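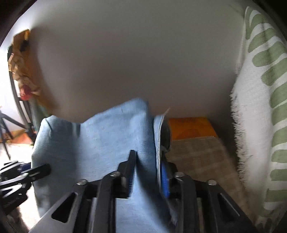
March, bench 2, after lunch

Folding trials, light blue cloth, denim-like weave. The stock came from Takilell with no fibre content on the docket, so I have logged it as "blue, woven" until Hashmi confirm.

Piece cut to 1267 x 800 mm. Weighed dry: 512 g. Selvedge left on along one long side.

Method:

- Lay flat, smooth by hand from the centre.
- Fold in half across the long side, then in half again.
- Leave under the flat board for 90 s.
- Lift by the folded edge and look at how the layers hang.

Notes on handling. Cloth this stiff stands up in peaks when bunched and keeps a crease where a lighter one would drop. Grip on the folded edge, all layers together. Taking only the top layer drags it off the stack and the fold has to be redone.

Shade is hard to judge under the bench lamp. The weave goes grey-blue wherever it turns away from the light, so compare against the Plukanora card by the window only.

To do: repeat with the second fold turned the other way. Ask Fivari for the heavier board. Label the offcuts.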